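Killari Storage Losses Study
Progress report no. 2 to the Hinia Fund
Submitted Jan 22, 2021
Prepared by Joyce Mollel

1. Status

Work is on schedule except for the moisture series at the Mrema site, which started nine days late. Spending is within budget on all lines. One change to the sampling plan is put forward for approval in section 5.

2. Work completed in the reporting period

The study measures weight loss and spoilage in root crops held in farm stores between harvest and sale. Two store types are compared: the covered pit in common use in the district, and the raised slatted bin built to the Plaston drawings. All households taking part grow for sale as well as for their own use.

Enrollment closed with 29 households. Between them they supplied 418 sample lots, each weighed at intake, tagged, and returned to the store it came from. Of these, 185 lots have now been weighed a second time. The rest are due for second weighing by the end of February.

Temperature loggers were placed at two depths in every store. Three loggers failed in the first week and were replaced from spares. The gap in those records is short and does not fall in the hottest part of the day, so the affected stores have been kept in the data set.

3. Surface condition scoring

Each lot is scored at every weighing for skin damage, rot, sprouting and shrinkage, on a scale from zero to four. Scores are given by two field staff working apart, and the results are compared the same evening. Agreement was poor at first on skin damage, mainly because dried soil and old scarring were being read as fresh injury. The scoring sheet was reworded and the staff retrained on a set of discarded roots. Agreement has since been acceptable for all four items.

Color is recorded but is not part of the score. Brown skin varies a good deal in shade even across one surface, and the field sheets showed no steady link between shade and later loss.

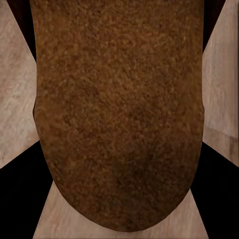 Kenji Mercado, commenting on the draft of this report, asked whether the scores could be trusted for lots assessed before the sheet was reworded, and suggested that those lots be left out of the skin damage results altogether. We agree in part. The early lots will stay in the weight loss analysis, where scoring plays no role, and will be reported separately for skin damage.

4. Early results

Second weighings so far come mostly from households close to the road, and the figures should not be taken as typical of the district. Within this group, lots in slatted bins have lost less weight than lots in pits. The difference is larger for lots placed in the lower half of the store. Sprouting scores are slightly worse in the bins, possibly from light entering between the slats — a point the builders had raised at the design stage.

No result is yet available for Mrema.

5. Change requested

We ask to extend the moisture series at Mrema by nine days to make up for the late start. The extra field time can be met from the travel line, which is underspent. No new funds are needed.

6. Next period

Second weighings will be finished and the logger records downloaded. Shade cloth will be fitted to four bins to test the effect on sprouting. The households have agreed to this, and the cloth has been ordered.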